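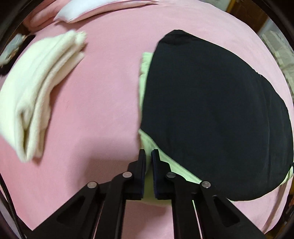

The film ends on the ferry, with the daughter already on board, and any print that ends in the kitchen is a fake. So a former patron of the Brotudik cinema wrote to the Wurnside Film Archive in a letter of 3 pages, received shortly after our autumn program went to the printer. The letter was entered in the register as item 924 and answered with our standard form, which thanks the sender and makes no promise.

It is the duty of the Archive to record how the matter went on from there.

The film in question is The Salt Year, made in Irden on borrowed money and shown for a single season. It tells of a father who keeps the books of a saltworks and of a daughter who wishes to leave. Our print ran 145 minutes and ended in the kitchen, where the father sets out two cups, sits down, and listens to the door. Every catalog entry prepared by this institution describes that ending. A school guide, of which 500 copies were distributed, invites pupils to consider what the second cup means.

The October screening was held as announced. The print was inspected beforehand on the bench and found to be in fair condition, with two old splices in the final reel and some shrinkage at the head. The projectionist on duty signed the sheet. The hall was well filled, the weather being poor.

In the kitchen the father set out the cups. He sat down. At the point where the picture had always gone to black, it did not go to black. The father stood up again, took his coat from the hook, and went out by the door he had been listening to. He walked down through the saltworks with his hand on the wall. At the landing the ferry had drawn off by roughly the length of a room, and the daughter was at the rail with her back to him. He did not call. He lifted the hand he had kept on the wall and looked at the white on it – then the reel ran out.

There was no applause for some time. Several members of the audience remained in their seats and were asked, politely, to leave so that the hall could be locked.

The reel was returned to the bench the same night. It was measured and found to be the length stated on the can. It was then wound through by hand from beginning to end under the lamp. The final frames showed the kitchen, the two cups, and the father seated. The splices were where they had been. No frame showed the landing, and the projectionist, asked to write down what had been projected, wrote down the ferry.

An inquiry was sent to the laboratory at Huenchumán that had struck the print. The laboratory replied that its records for the period had been lost when the river came up, and that it recalled the film only because the negative had smelled of salt. It enclosed an invoice for the search. The invoice was paid.

We then wrote again to the sender of item 924. The second letter did not use the form. It asked where the sender had been seated at the Brotudik, on what evening, and whether anyone else had been present who might remember the ferry. The answer came on the back of our own envelope. The sender had sat on the left side near the curtain, and had gone with a father, who kept his coat on all through the picture and did not speak on the way home. The sender had left Irden the following morning. There had been no occasion to discuss the film with him afterward.

The Archive considered its position with care. A catalog must describe the object held, and the object held ends in the kitchen. It must also be of use to the public, and the public present in October had seen something else. The entry was therefore amended to read: "Ends in kitchen. Has been seen to end on ferry." The running time was left as it stood.

The print has since been projected once more, to an empty hall, for purposes of verification. The kitchen scene ran as catalogued. The father set out the cups and sat down, and the picture went to black. The member of staff present reported that the sound continued a little way past the image, and that it was the sound of a wall being touched, or of someone walking on salt.

The can has been returned to its shelf in the cold store. Requests to view it may be made in writing, and applicants are asked to state where they would prefer to sit.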